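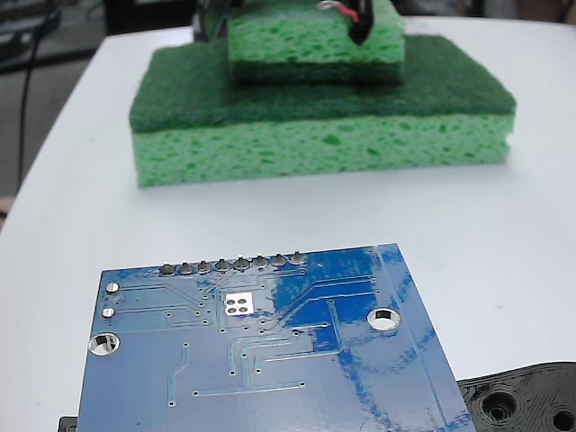

Careers / Product Testing

Test Technician, Sponges and Scouring Pads (part-time)

Posted 3/13/24
Ref. 2867

Toltico tests household cleaning goods for manufacturers and retail chains. The Grønli lab has one opening on the sponge bench, 20 hours a week, mornings.

The work covers two-layer kitchen sponges (cellulose with a bonded abrasive pad) in large and small formats. Samples are tested singly and stacked.

Duties
- Condition and weigh samples before each run
- Measure thickness at rest and under load
- Record pore structure on the cut faces of the cellulose
- Run abrasion cycles, 2000 per sample, and grade fiber loss on the scrubbing pad
- Check the bond line between pad and sponge for separation
- Enter results in Hivura the same day
- Wipe down the white tables at the end of the shift

Requirements
- High school diploma or equivalent
- 2 years in a test lab, quality control or similar bench work
- Accurate use of calipers and a lab balance
- Able to stand for most of a shift
- Legible handwriting; bench sheets are still on paper

Experience with foams, textiles or nonwovens is useful. Training on the abrasion rig is given on site.

Hourly pay, set by experience. Paid parking at the Grollport entrance is refunded monthly.

Send a resume and the names of two references to Torbjørn Ljungberg, bench supervisor. Put the reference number in the subject line. Applications are read as they arrive and the posting closes at the end of March.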